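Workshop notes: looking after the hand-held grippers

Members who use the automation bench at Walwood will have noticed that the hand-held grippers were off the shelf for most of December. They are back now, and the item below sets out what was done, what has changed in the routine, and what we would like users to do before and after a session.

For anyone new to the bench, these are the dark green grippers used for recording pick and place moves by hand. The moves are then played through the Gosselin arm in the end bay, which carries fingers of the same pattern. If the hand-held set and the arm's set drift apart, the recordings stop matching what the arm can do. A worn pad or a sloppy joint on one side shows up as missed picks on the other, and it can take a while to find out which side is at fault.

That is how the trouble started this time. The arm was dropping small parts that had been picked up cleanly in the recordings. The first guess was the camera mount, which was checked and found to be sound. The second was the arm's closing force, which had been turned down for an earlier job and never turned back up. Putting that right helped, but the arm still let go of anything thin. Once the pads were compared side by side it was plain that the arm had newer ones than the hand-held tools.

Pads

The pads are the rough, fibrous faces on the inside of each finger. They wear at the edges first. A little fraying is normal and does no harm, and loose fibres along the top edge can be snipped off with small scissors. Please don't pull them, as this lifts the pad away from the finger. A pad should be replaced when it has gone smooth in the middle, when a corner has lifted, or when you can feel the hard plastic through it with a thumb.

Pads are now changed in pairs, and the arm's pads are changed at the same visit. Spares are in the drawer marked Plillus under the bench. They are cut to size and need no trimming. Clean the old glue off completely, wipe the face down, let it dry, then press the new pad on and clamp it lightly overnight. We tried a quicker glue in the autumn and the pads crept under load, so please stay with the one in the drawer.

Joints and bushings

The linkage arms turn on brass bushings pressed into the plastic. Two of the holes had gone oval, which let the fingers twist as they closed. The arms concerned have been reprinted and fitted with new bushings. If you are fitting one yourself, use the small vice with soft jaws and press it in square. Don't hammer it. The bushing should sit level with the plastic, and the arm should swing freely under its own weight before it goes back on the tool.

No oil, please. It finds its way down to the pads. A dry brush through the joint is enough, and if it still feels stiff, put the tool in the repair tray with a note.

Screws

Finger screws work loose with use. They should be nipped up by hand with the short driver and no more than that, as the thread is only plastic and strips easily. The long driver has been moved to the metalwork side to remove the temptation.

Checking a pair

Before a session, open both grippers over a bare tabletop and look at the fingers from above. The pads should face each other squarely when you bring them together, and they should meet along their full height. Squeeze and release a few times. Both fingers should move together, with no click and no lag on one side. Do the same with the second tool and compare the feel of the two. It takes two minutes.

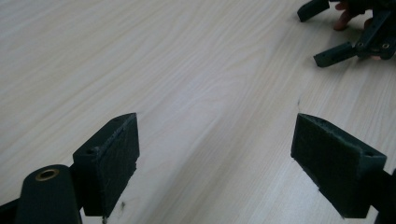

A pair of hand-held grippers over the bench top, with the nearer one's fingers open.

Then try the test strip. It is a thin card strip kept with the logbook, and each gripper should hold it without slipping when you tug it gently. If one holds and the other doesn't, don't carry on with the session, because the recordings will be of little use.

Logbook

The counter on the arm stood at 341 cycles after the refit. We will look at the pads again every 100 cycles on the arm and write the result in the book, good or bad. The hand-held tools have no counter, so users are asked to put down roughly how long they were in use. Of the last 33 entries, a good many left that column blank.

Still to do

The wrist cable on the arm rubs against its bracket when it reaches to the far left. It has been taped for now, and a longer clip is on order from Ondlow. Until it arrives, keep jobs to the middle and right of the bay. The spare finger set also needs its screw holes cleaning out before it can be used, and it is tagged in the repair tray. Please leave it there.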